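Robot demo at our open day, what should it do with a toy kitchen?

Mahlet Tekleab
Our makerspace has its open day in February and I'm running the arm on the play kitchen for 40 kids and their parents. I've got 2 hours. Last year I did block stacking and they wandered off to the snack table. What would you have it do?

Milagros Garrido
Food, definitely food! I did this at the Clulley library and the kids just yelled orders at it. This is my counter, with the spoon, the sushi, the green cloth and the bowl: 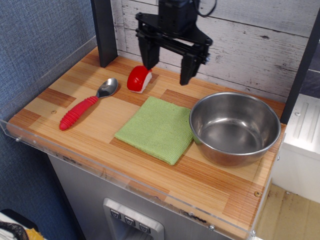 Sushi in the bowl
Start with this one. It's short, and little kids get it right away. Let them call out "now!" for the grip.

Folding the cloth
I'd save it for the end (mine took forever and the parents loved it anyway). Put a tape line on the floor too, they creep up on you.

Keogh
spoon. kids like the spoon. also bring a spare power strip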